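My mother's recipes are in 8 languages' worth of handwriting — how do I put them in order?

Asked in Home & Family, September

Hello everyone, and thank you in advance for reading, because I know I go on a bit. My mother has handed over all of her recipes to me, and I do mean all of them. There are index cards, backs of envelopes, pages torn out of magazines, and a great many sheets in my grandmother's writing, my aunts' writing and the writing of neighbors from Vekumside who have been gone for years. (The 8 languages are a family joke, it's all English and Hungarian, but some of the hands are so bad you'd never know.) I typed up a list over the summer and it came to 323 recipes, and I'm sure there are a few I've listed twice under different names.

What I would love is to end up with something my two daughters can cook from. I started out with one big binder and plastic sleeves and it got so heavy that the rings popped open and the whole soup section went on the floor. Then I tried sorting by main ingredient and got stuck right away on things like cabbage and noodles, where I truly couldn't say which one is the main ingredient! Now I'm thinking of thin booklets and folders, one for each kind of dish, and I have a blue one to begin with.
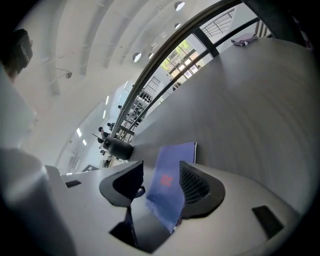 Tags: Paper & Keepsakes, Family Recipes, Getting Organized

So my questions are these. Do I sort by type of dish, by season or by the person who wrote it? Do I keep the originals together with the clean copies? And is there any hope for the pencil ones that have nearly faded away? My older girl is home on Friday and has promised to help with the typing, so I would like to have a plan by then, or she'll make one for me.

Fanni Dudás

MarigoldKitchen

Oh Fanni, what a lovely thing to be handed, even with the soup on the floor! I did the same job with my mother-in-law's papers two winters ago, and I'll tell you what I ended up with after a lot of moving things back and forth on the dining room table.

Sort by when you'd cook it. I began with the usual soups, meats and desserts, and I found that I never opened the dessert part at all, and then at Christmas I was digging through everything for one walnut roll. So now I have weeknight suppers, Sunday dinners, Christmas, Easter, canning and "when somebody is sick", and that last one gets used more than you would think. Your cabbage and noodles would go straight into weeknights and you could stop worrying over it.

As for thin folders, yes, a hundred times yes. I keep 30 sheets in each and then start another. They stay flat on the counter, and you can take just the one you need and leave the rest on the shelf away from the grease.
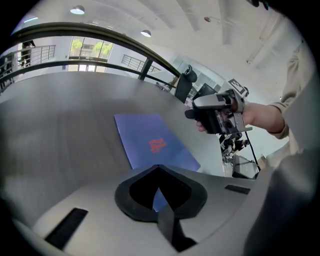
I also write the name of the dish at the top right corner of every copy, always in the same spot, so I can flip through with my thumb. And put down who gave it to you and any little story that goes with it — I skipped that on the first batch and had to phone around to three cousins to get it all back, and one of them still insists the dumplings were hers.

Keep the originals somewhere else entirely. Mine are in a box in the bedroom closet, where it's cool and dark, with plain paper between them. Please don't put tape on the torn ones, it turns yellow and sticky and takes the ink with it when it goes.

For the pencil, try scanning in color and then turning the contrast up afterward. I got back a whole page of jam that way, all but the amount of sugar.

oldporchlight

By dish. Get a cheap scanner, do 2 copies of everything, give one set to each daughter. Don't laminate.

Tess from Flatumau

I would gently disagree with the answer about seasons, at least for a family as big as yours sounds. We tried it, and half the recipes belonged in three places. What worked for us was keeping each person's recipes together, with one typed index at the front listing every dish in alphabetical order and whose it is. When my sister wants Grandma's plum cake she looks under P, sees Grandma, and there it is in Grandma's folder with all her grumpy notes about other people's ovens.

It also helps with the odd measurements. My grandmother's "glass" was a particular glass, smaller than a cup, and once all of her pages were side by side I could work out what she meant and write it inside the cover. If they had been mixed in with my aunt's, who used a coffee mug for everything, I'd never have sorted it out.

Do cook a few as you go along, too. Typing all evening gets dreary, and you'll catch the ones where somebody forgot to write down the flour.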